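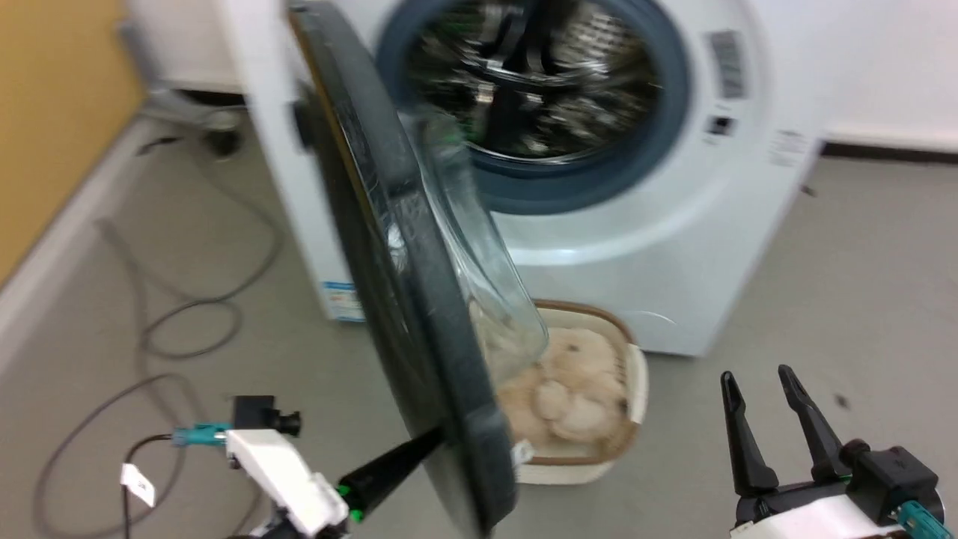
보리차한잔

2026년 10월 14일, 흐리다가 오후에 갬

드디어 베이지색 빨래의 날이다. 우리 집 빨래는 색깔별로 날이 따로 있는데(내가 정했고 나만 지킨다) 그중에 제일 미루게 되는 게 베이지랑 크림색 쪽이다. 흰 것도 아니고 색깔 있는 것도 아니고, 청바지랑 같이 돌렸다가 한 번 크게 당한 뒤로는 무조건 따로 모은다. 근데 따로 모으면 또 양이 애매하게 모자라서 좀만 더 모으고 돌리자, 좀만 더, 이러다가 어느새 바구니가 수북해져 있는 거다. 지난주부터 눈에 밟히더니 오늘 아침에 양말 찾으러 갔다가 발에 차여서 그냥 결심했다.

갈색으로 엮은 테두리에 옆은 하얀 그 네모 바구니, 나는 이게 참 좋다. 세탁기 바로 앞 바닥에 놓고 문을 활짝 열면 옷을 안 떨어뜨리고 넣고 뺄 수 있다. 예전에 쓰던 동그란 건 키가 너무 커서 문 열 때마다 걸렸는데, 그럼 발로 밀고, 열고, 다시 당기고... 빨래 한 번 하는 데 무슨 주차를 하는 기분이었다. 네모난 걸로 바꾸고 나서는 그런 게 싹 없어졌다! 이사 오고 산 것 중에 만족도로 치면 거의 일등이다. 이등은 문 뒤에 거는 고리.

아무튼 빨래 얘기. 오늘의 주인공은 Lellinari 담요였다. 8월에 세일할 때 산 건데 한여름에 담요를 왜 사냐는 소리를 들으면서도 꿋꿋이 샀고, 9월 말부터 거의 매일 덮고 있으니까 내가 이긴 거다. 부드러운 건 정말 말도 못 하게 부드럽다. 문제는 이게 먼지를 엄청 잘 먹는다는 거. 소파에서 과자 먹으면서 덮었더니(그러지 말았어야 했다) 가장자리에 부스러기가 박혀서, 넣기 전에 베란다에서 한참을 털었다. 털고 또 털어도 계속 나온다. 깨 묻은 과자는 당분간 금지다.

라벨에는 찬물, 약하게, 그리고 건조기는 안 된다고 적혀 있었다. 나는 라벨을 꽤 믿는 편이다. 스웨터 하나를 인형 옷으로 만들어 본 사람은 다들 그렇게 된다. 그 스웨터는 아직도 못 버리고 서랍 맨 아래에 있는데, 가끔 꺼내서 팔을 잡아당겨 본다. 혹시나 해서. 당연히 안 늘어난다.

세제는 Gilero 액체로 나온 걸 쓰고 있는데 이제 바닥이 보인다. 지난번에 570밀리리터짜리 작은 통을 사면서 이거면 한참 쓰겠지 했는데 웬걸, 내가 너무 들이부었나 보다. 뚜껑 안쪽에 눈금이 있는 걸 얼마 전에야 발견했다. 그전까지는 그냥 기분대로 부었다. 기분 좋은 날은 많이, 바쁜 날은 더 많이. 그래서 수건이 뻣뻣했던 건가 싶어서 요즘은 눈금 밑까지만 따르는데 냄새는 오히려 지금이 더 낫다. 은은하게 비누 냄새만 나고 그 코를 찌르는 꽃향기가 없다. 다음에는 큰 통으로 살까 하다가도 큰 통은 무거워서 따르다가 꼭 흘린단 말이지. 고민이다.

넣기 전에 고무 패킹도 한 번 닦았다. 문 안쪽에 빙 둘러진 그 청회색 고무, 거기를 살짝 젖혀 보면 별게 다 나온다. 오늘은 실뭉치 하나랑 머리끈 하나, 그리고 접힌 영수증이 나왔다. 머리끈은 여름 내내 찾던 거라 너무 반가워서 혼자 소리를 질렀다! 영수증은 거의 다 지워졌는데 2,812라는 숫자만 또렷하게 남아 있었다. 2,812가 뭐지? 원 단위가 저렇게 떨어지는 걸 어디서 샀을까. 주유소? 나는 차가 없는데. 포인트 적립이었을 수도 있고... 한참 들여다보다가 버렸는데 지금 쓰면서도 궁금하다.

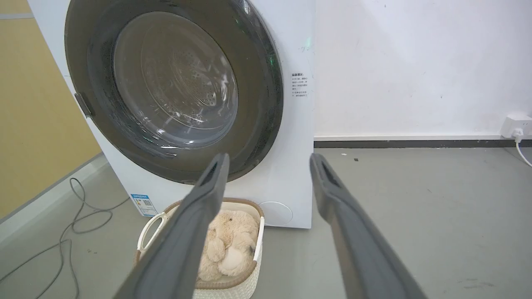

그러고 나서 세탁기 겉도 좀 닦아 줬다. 이왕 쪼그려 앉은 김에. 문 테두리가 짙은 회색에 반들반들한 거라 손자국이 나면 금방 티가 난다. 마른 수건으로 동그랗게 따라가면서 닦으면 되는데 은근히 재미있어서 유리까지 뽀득뽀득 하게 된다. 유리가 볼록하니까 닦다 보면 내 얼굴이 길어졌다 넓적해졌다 하는 것도 웃기고. 오늘 아침 얼굴은 부어서 그런지 넓적한 쪽이었다.

앞면에 붙은 스티커들은 여전히 그대로 뒀다. 중국어가 깨알같이 적힌 하얀 거 하나, 아래쪽에 파랗고 하얀 에너지 라벨 하나. 떼는 게 깔끔하다는 사람도 있는데 나는 떼다가 반만 남는 그 끈적한 자국이 더 무섭다. 냉장고 때 해 봐서 안다. 드라이기로 데우고 식용유 바르고 지우개로 문지르고 난리를 쳤는데 지금도 그 자리에만 먼지가 붙어 있다. 그러니까 세탁기는 스티커를 입은 채로 살기로 했다. 이제는 없으면 허전할 것 같기도 하다.

오른쪽 아래에 동그란 뚜껑 있는 거, 저것도 슬슬 열어서 청소해야 하는데 오늘은 못 본 척했다. 저번에 열었다가 물이 생각보다 많이 나와서 바닥에 수건을 있는 대로 깔았던 기억이 있다. 바닥이 매끈매끈해서 물이 그냥 사방으로 간다. 막을 틈이 없다. 다음번에는 납작한 쟁반을 먼저 대고 열어야지. 이렇게 적어 놓으면 다음번의 내가 읽고 하겠지? (안 읽는다.)

돌려 놓고는 커피를 마셨다. 동네에 Salinas라고 원두 볶는 집이 있는데 거기서 210그램 봉투를 사 왔었다. 왜 200도 아니고 210인지 물어보고 싶었는데 줄이 길어서 못 물어봤다. 10그램은 그냥 인심인가. 맛은 좀 고소하고 끝에 살짝 시다. 나는 신 커피를 안 좋아한다고 평생 말하고 다녔는데 이건 괜찮아서 조금 민망하다. 커피 마시면서 Pedham 뜨개 책을 뒤적였다. 121쪽에 있는 모자를 벌써 세 번째 풀었다 떴다 하고 있는데 오늘도 읽기만 하고 실은 안 꺼냈다. 코 줄이는 부분에서 설명이 갑자기 짧아지는데 이게 번역이 이상한 건지 내가 이해를 못 하는 건지 모르겠다. 겨울 되기 전에는 써야 할 텐데.

그러다가 띠리링 소리가 나서 가 봤더니 다 돼 있었다. 담요는 물을 먹으니까 진짜 무겁더라! 두 팔로 안고 꺼내는데 소매가 다 젖었다. 다음엔 걷어붙이고 해야지. 같이 넣은 크림색 티셔츠 하나가 담요에 돌돌 말려 가지고 한참을 못 찾았다. 없어진 줄 알고 드럼 안에 머리까지 넣어 봤다. 안에서 "야" 하고 불러 보면 목소리가 울린다. 어릴 때도 했던 것 같은데 지금 해도 똑같이 재밌다.

너는 게 또 일이다. 건조대에 담요를 펼치면 다른 건 널 데가 없다. 그래서 담요는 건조대 위에 지붕처럼 걸치고, 나머지는 그 밑의 칸에 널고, 베갯잇은 의자 등받이에 걸었다. 집이 갑자기 천막촌이 됐다. 오후에 해가 나 줘서 얼마나 다행인지. 흐린 날에 널면 저녁까지 축축하고 그러면 또 그 꿉꿉한 냄새 때문에 다시 돌릴까 말까를 고민하게 되는데, 오늘은 그럴 걱정은 없겠다. 한 번씩 뒤집어 주느라 왔다 갔다 했다.

세탁기 문은 열어 놓았다. 끝나고 바로 닫아 버리면 안에서 냄새가 올라오니까 저녁까지는 활짝. 다만 지나다니다가 정강이를 부딪히는 건 매번 똑같다. 오늘도 한 번 부딪혔다. 왼쪽으로 열리는 문이라 조심하면 되는데 양손에 뭘 들고 있으면 꼭 까먹는다. 멍이 들 정도는 아니고 그냥 잠깐 제자리에서 뛰는 정도.

저녁은 어제 먹다 남은 카레. 카레를 베이지색 빨래한 날 먹는 건 좀 아닌 것 같아서 까만 티로 갈아입고 먹었다. 안 튀었다. 담요는 지금 만져 보니까 가운데는 다 말랐는데 모서리 쪽이 아직 차갑다. 이게 덜 마른 건지 그냥 차가운 건지 매번 헷갈린다. 볼에 대 보면 안다고들 하던데 볼에 대 봐도 모르겠다. 그래서 오늘 밤은 작년 담요를 덮고 자기로 했다. 이것도 나쁘지 않은데 발이 조금 나온다.

내일은 짙은 색 차례. 그 전에 주머니부터 다 뒤집어 볼 것, 그리고 세제 사 올 것.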